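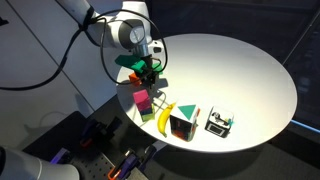
Corinne Halvey
Doctoral Researcher, Urban Design and Planning History
Posted December 22, 2023

Figure 1. Robot arm with a green object held in the gripper.

5. The Covered Walks After the Plan

The previous section dealt with how the covered walks were drawn and approved. We turn now to what became of them once people moved in. The walks are the part of the Brillstead plan most often praised in print, and they are also the part that has changed most on the ground. Almost all published accounts rely on the original drawings. Few of them discuss the walks as they stand now.

The plan provided for 2255 dwellings, grouped in neighborhoods, each with a small market at its center. A continuous roofed walk was to link the front doors of the houses to the market and the market to the school. The written report that accompanied the plan gave three grounds for this: summer heat, winter rain, and the wish to keep children off the roads. It said nothing about who would own the roofs or who would repair them. That gap matters for everything that follows.

Ownership

When the first houses were sold, the strip of land under the walk was included in the house lot in the eastern neighborhoods and left with the town in the western ones. The deeds show no policy behind the difference. The eastern lots were surveyed before the walks had been staked out, and the surveyors simply ran the lot lines to the curb. By the time the western lots were laid out, the walks were in the ground and the lines were drawn behind them.

In the east, then, a household owned the piece of roof in front of its own door, with an easement that let the public pass beneath. The easement covers passage only. It does not oblige the owner to keep the roof up, and it does not forbid closing the side facing the road. In the west the town owned the whole walk and carried it in the streets budget along with curbs and drains.

The two districts we studied closely, Romov in the east and Ezzat in the west, were chosen because they are close to each other in size and age and were built from the same set of house types. Both have kept their original markets. The main difference between them, for our purposes, is the position of the lot line.

Changes in Romov

Romov has lost the continuous roof but kept a good deal of shade. Owners replaced the original flat slabs piece by piece, at different heights and in different materials. Some households took the roof down and planted a tree. Others walled in the road side and used the space as a porch, with the public way squeezed to a narrow strip along the house. A person going from the far end of the district to the market passes in and out of cover many times and must step off the walk in several places.

The building permits record only part of this. A permit was required for a new roof but not for repair of an old one, and many full replacements were entered as repairs. We compared the permit file with the street survey made for this study and found the file to be a poor guide to what is there. We have used it only to date work that could be confirmed by other means, such as a contractor's bill or a dated plate on the structure.

Residents we spoke with in Romov tended to describe the walk as part of the house. They talked about it in the same way as a front yard, and disputes about it were disputes between neighbors. The most common complaint was water. Where a high roof meets a low one, the rain from the first falls on the second, and the older slabs were never pitched to carry it. Several owners had added gutters that empty onto the next lot.

Changes in Ezzat

Ezzat kept its roof for longer and then lost it faster. The town maintained the walk as a single structure and replaced sections of it on a fixed cycle, working outward from the market. The cycle was dropped when the streets budget was cut. After that the town did patch repairs only, and when a section was judged unsafe it was removed and not rebuilt. The posts were usually cut off at the base. Their stubs can still be found along the planting strip.

What remains in Ezzat is therefore complete near the market and absent at the edges. This is the reverse of what the report had intended. The houses farthest from the market have the longest walk and were meant to benefit most from the cover. They were also the last to be reached by the repair cycle, and so their roofs were the first to be condemned.

Residents in Ezzat spoke of the walk as something the town had taken away. Very few had considered putting up a roof of their own, and those who had were told they could not build on public land. One household had asked for a lease of the strip in front of its lot. The request was still open at the time of our last visit in February.

Measuring cover

It is common in the literature to report cover as a share of total length. We think this measure is too simple for the present case. By length alone, the two districts come out nearly the same. The experience of walking through them is very different, and the reason is the way the gaps are spread. Gaps in Romov are short and frequent. In Ezzat there is one long open stretch at each end.

We therefore recorded gaps as well as cover, and treated any opening longer than 20 feet as a break. Tree canopy was counted as cover if it shaded the full width of the walk at midday in summer. This is a generous rule, and it favors Romov. A young tree gives little shelter from rain, and the report had asked for shelter from both sun and rain. If trees are left out, the advantage of Romov is smaller but does not vanish.

We made no attempt to count users. The school has moved since the plan was built, and foot traffic in both districts now depends more on the bus stops than on the market. Any count made today would say little about how the walks once worked.

Comparison with Varorine

Varorine is the only later town in the region to copy the covered walk, and its planners had seen Brillstead. They placed the walk on public land throughout and set up a separate fund for it, paid by a yearly charge on each lot. They also moved the walk away from the house fronts to the middle of the block. The roofs in Varorine are in good order. The walks are less used as places to sit or talk, which may be due to the new position more than to the fund.

We draw only a limited point from this comparison. Public ownership did not save the roofs in Ezzat, and private ownership did not wholly remove them in Romov. In Varorine, the money was tied to the structure from the start. The Brillstead report treated the walk as a matter of form and left its upkeep to be settled later by whoever held the land. Section 6 looks at the markets, where the question of upkeep was handled in the original leases.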